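Candeo Bench Rules: README
Revision of 04/05/2024. Replaces the laminated sheet by the light switch, which had gathered enough handwritten exceptions to qualify as a second document.

What this is

House rules for recording two-handed block handling at the Drirnbridge bench, plus notes on the 391 episodes recorded under them. If you came for the episodes, read the rules anyway. Most questions we get about the data are questions about rule 4.

Scope

The rules cover the bench, both arms, both hands and whoever is standing near them with a coffee. They do not replace the Sasteck manual or your own site's safety assessment. Where the manual is stricter, follow the manual. Where we are stricter, somebody had a bad afternoon.
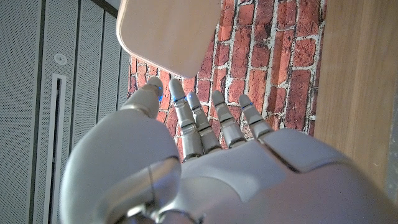
Before power-on

1. One operator, one spotter. The spotter holds the stop button and does not hold a phone.
2. Sleeves up, lanyards off. Visitors too, including important ones.
3. Open and close every finger on both hands before the first episode. A lit indicator tells you a light is lit. It is not a finger check.

Handling

4. A grasp counts when the block stays put for 2 seconds with no correction from the operator. If you nudged it, log a nudge. The log has a column for this, and in November it was suspiciously empty.
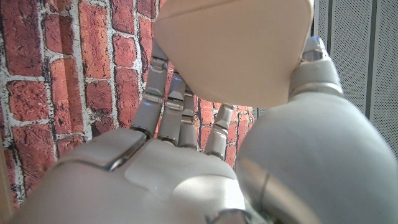
Labeling is where good intentions go to die, so the labels are few: grasp, nudge, drop, abort. We used to have "partial grasp," which everybody applied to whatever they felt sorry for. Contact is judged by finger, and from the wrist view you can often do it plainly: a fourth finger that ends below the block without touching it is not holding the block, however helpful it looks. Mark it as no contact. If you can't tell, mark "unclear" and move on with your life.

5. Never reach in to rescue a falling block. It is a block.
6. Both hands on the object means both hands slow. Use the reduced speed setting for the whole episode, including the dull bits.

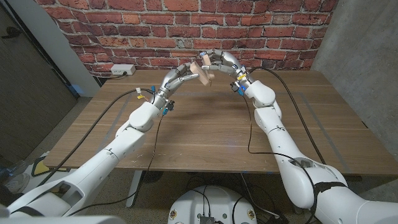
7. Walk the cables before each session, from the wrist to wherever they end up. Look for snags at full reach as well as at rest. Report a pinched cable even if everything still works, especially if you would like to go home.
8. Do not tidy the bench in the middle of a session. Tidy before or after. Half a session with one background and half with another is a nuisance to everyone downstream.

Known gaps

The Yordanov log converter drops the nudge column if it is blank. Check your copy: the full log has 444 rows, aborted attempts included. Lighting was not controlled. Finger labels were made by people, some of them before lunch.

Disputed rules
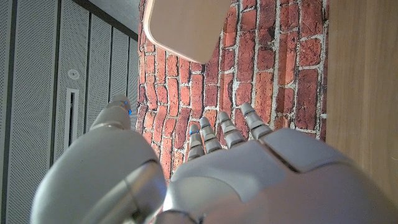

Yordanov wrote back that rule 3 wastes time on short sessions and that one finger check per day ought to do. We tried it. Rule 3 stands, and the reply is kept in the notes folder with the others.

Changes

Send proposed edits with the episode number that provoked them. Edits without an episode number go to the bottom of the pile, which is deep.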